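## 손목 카메라 시점 시뮬레이션, 랙 와이어가 접촉 판정에서 자꾸 튑니다

**kustanine_shop**
공용 작업실에서 소형 팔로 식기 랙 정리 작업을 연습시키는 중입니다. 실기 전에 시뮬레이션에서 궤적을 먼저 뽑고 있습니다. 물리 스텝은 2 ms, 제어 루프는 그보다 느리게 돌립니다. 에피소드 2,123개 중 1,194개가 성공 판정입니다. 실패 로그는 대부분 접근 단계에서 끊깁니다. 손가락이 랙 와이어에 닿는 순간 접촉력이 비정상적으로 치솟고 랙이 밀려납니다.

손목 시점 렌더 한 장 올립니다.

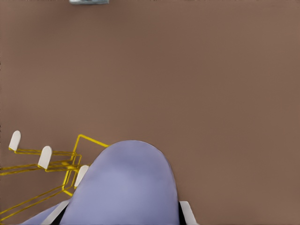
충돌 형상은 와이어마다 캡슐로 근사했고 그리퍼는 볼록 분해한 메시를 씁니다. 마찰계수는 기본값 그대로입니다. 접근 경로는 위에서 수직으로 내려오는 방식인데, 흰 캡 세 개 중 그리퍼 몸체 바로 왼쪽에 붙은 캡이 제일 의심됩니다. 이 시점에서는 일부가 몸체에 가려서 간격을 읽을 수가 없습니다.

**Ibsa Jemal**
솔버 반복 횟수부터 적어 주세요. 얇은 캡슐 여러 개가 한 점에서 만나면 접촉점이 중복 생성됩니다. 랙 아래쪽에 로드가 모이는 부분이 있는데 거기가 전형적인 경우입니다. 랙 자체 충돌은 꺼져 있습니까?

**kustanine_shop**
반복 50회, 자체 충돌은 껐습니다. 랙은 바닥에 고정하지 않은 자유 강체이고 질량은 0.3 kg입니다.

**frei_b**
솔버 문제로 보지 않습니다. 질량 0.3 kg짜리 자유 강체에 위치 제어 게인을 1,000으로 걸면 밀리는 게 정상입니다. 게인을 낮추거나 임피던스 제어로 바꾸십시오.

**Ibsa Jemal**
밀리는 것과 접촉력이 튀는 것은 별개입니다. 게인만 낮추면 증상이 가려질 뿐이고 중복 접촉은 그대로 남습니다. 접촉 쌍 수를 스텝별로 찍어 보면 바로 나옵니다.

**frei_b**
로그를 찍는 데는 동의합니다. 다만 실기에서도 같은 게인을 쓸 거라면 어차피 낮춰야 합니다. 저희 쪽 Jarnano 팔은 그 값에서 랙 와이어를 휘게 만든 적이 있습니다.

**Colleen Dhillon**
관측 쪽 질문입니다. 정책 입력이 이 시점 하나뿐인가요? 몸체가 화면 하단 중앙을 크게 차지하고 랙 오른쪽 아래 끝을 덮습니다. 접근 마지막 구간은 사실상 보지 않고 움직이는 셈입니다. 고정 카메라를 하나 더 두는 편이 낫습니다.

**kustanine_shop**
현재는 이 시점 하나와 관절 각도만 들어갑니다. 작업실 천장에 거치대를 달 수 없어서 두 번째 카메라는 미뤄 두었습니다.

**Colleen Dhillon**
천장이 아니어도 됩니다. 작업대 모서리에 클램프로 물리고 비스듬히 내려다보게 하면 됩니다. 시뮬레이션에서 위치를 먼저 정하고 실기 외부 파라미터를 거기에 맞추세요.

**kustanine_shop**
접촉 쌍을 찍었습니다. 접근 중 최대 14쌍이고 그중 9쌍이 로드 교차부에서 나옵니다. 교차부 캡슐을 짧게 잘라 겹침을 없애니 최대 5쌍으로 줄고 힘 스파이크도 사라졌습니다. 랙은 여전히 밀립니다.

**frei_b**
남은 것이 게인입니다.

**kustanine_shop**
400으로 낮춰서 다시 돌리는 중입니다. 성공률은 전체 에피소드가 끝나면 올리겠습니다. 모서리 카메라는 Fasden 클램프를 주문해 두었고 12월에 설치합니다.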